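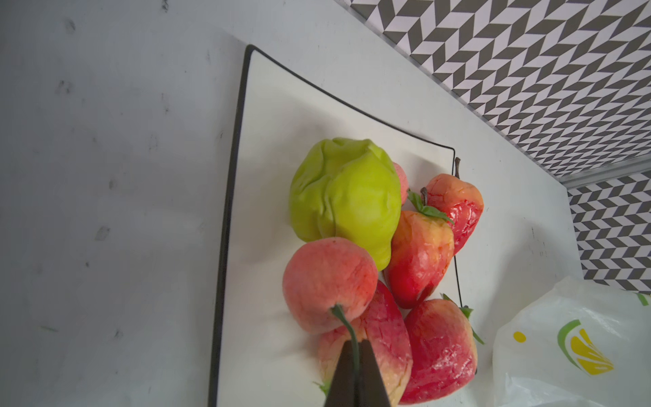 Does artificial fruit need washing before it goes into storage? A wipe with a damp cloth is enough, provided the leaves and wire stems stay dry.

December 2022. Sorted the display fruit today. The peach and the pears go on the square plate with the black rim, largest underneath. The plate is Jernville stock and holds a pile well, though anything round wants to roll toward a corner. Torben Thiele wants the full set back on the shelf by the end of the month. Fathima Hettiarachchi says the old set lasted 5 years.
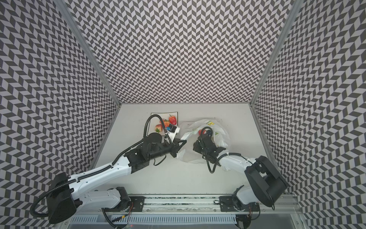
Strawberries, plate and bag.

The strawberries are kept apart from the large fruit. They go in a thin plastic carrier bag — the kind with loop handles — which collapses as soon as it is let go. One side has to be held up while the fruit goes in. A Boltum box would be simpler, but the list says bag.

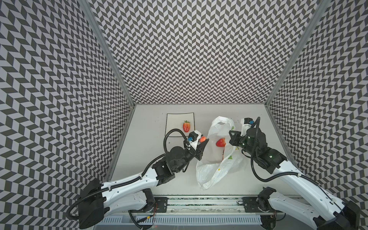

Vol. 5, p. 200

Leaf caps catch on the plastic. Put the strawberry in cap last and the folds give less trouble. Yoon-hee Han prefers to lay the bag flat and work from the opening; I find it slower.
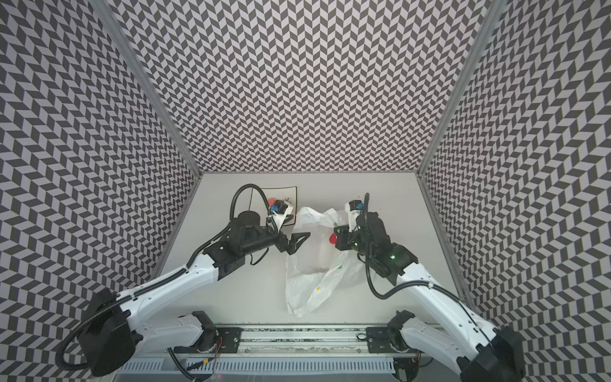
Bag on the table, upper edge held.

Still to do: label for the bag, wipe down the plate, ask Nii Ankrah where the spare leaves are kept.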